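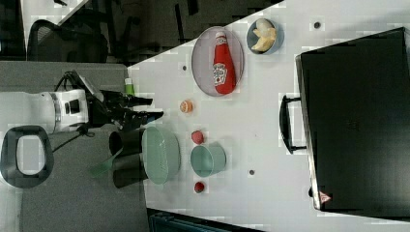
Yasuo Sakai wrote under the last post that I was mad to even look at a second arm before I'd worked out what the first one costs me in a year, and would I please put some numbers up. Fair. I've been putting it off since before Christmas.

So, Mar 10, 2019, numbers. Quick one, I've got to be out of the door by six.

What I've spent so far

The arm was the big lump and I'm not going over that again, it's in the autumn posts and it's paid for. It's everything after the arm that got me. In my head the "extras" were going to be a hundred quid, maybe a bit over. They came to 297. That's cables, a spare set of fingers, clamps, a power strip with a proper switch on it, postage (so much postage) and one adaptor I bought twice becuase I lost the first one in the van.

None of it exciting. All of it needed before anything would move.

Then there's things to pick up. You'd think that's free, you've got a kitchen. But you stop wanting to use your own crockery fairly quickly, and toy food is dearer than real food, I swear. Haven't added that up. Should do. Car boot sales are the answer, Helju Krūmiņa gave me that tip and she was right, the one at Trostuddale is good if you get there early and bring change.

What I want next

A second gripper, the Yagi one. I've gone back and forth. The fingers I've got now are fine on hard stuff and they'll take hold of cloth if you come at it nicely, but I want something with softer pads for anything round, and swapping pads over on this one is four screws a side and a lot of swearing.

Price from Dallside is 216 with the mounting plate. Without the plate it's less but then I'd be making a plate, and I know what my plates are like. They also do a "bundle" with a case and a second lead. Don't need the case. Could do with the lead. Asked if they'd split it, still waiting.

Second thing is a second arm, which is what set Yasuo off. I'd like two so one can hold while the other one does something. Folding, mainly. One arm and a tea towel is a slow way to spend an evening. But it isn't just an arm, is it. It's another power supply, more cable, a bigger table or the same table pushed out from the wall, and then there's no room for the chair. And the extras all over again. If it was 297 of bits the first time I've got to assume the same again, minus the strip.

So the ceiling for the whole year is 1,000. That's what I've agreed at home and I'm not reopening it. Gripper comes out of that, and what's left is 784, and a second arm of the sort I'd want doesn't fit in 784 with bits on top. Not new anyway.

Second hand then. Sandamali Rathnayake emailed me about a place in Husetthorpe clearing out a teaching room in June. Might be arms, might be just benches. She's going to ask. If anybody else reading knows what's in there please tell me and not the whole internet.

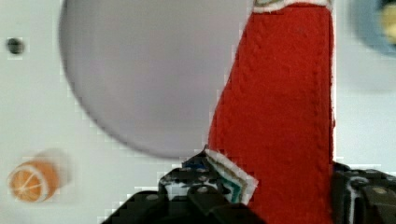

The bit about spares

Lukian Tkachuk's rule, which I'm stealing: whatever the thing costs, keep a tenth of it back and don't touch it. I didn't do that last year. When a finger cracked I was stuck for 3 weeks waiting for the next payday and then waiting for the post. Three weeks of looking at it. So this time a hundred goes in a seperate pot before I order anything at all.

Cloth wears the pads quicker than I'd reckoned on, by the way. I'd been budgeting one set a year. Call it two. They aren't dear but they only ship from one place and you pay the same postage for one set as for five, so order five, or find somebody to share with. I'm up for sharing if you're near me.

Rough order of doing things

Spares pot first. Then the gripper, once Dallside get back to me about the lead. Then nothing until June and Husetthorpe. If there's no arm there I'll put what's left toward a better table, which I've needed since the start and keep not buying as it's boring.

Tsutomu Sasaki asked about insurance, whether it's covered under contents. No idea. Need to ring them. Will do a post when I have, unless the hold music finishes me off.

Oh and the electric. Someone always asks. I've not metered it. The laptop's on all the time as well so I couldn't tell you which is which. Might borrow one of those plug things.

Right, coat. Comments are open, be nice about the sums.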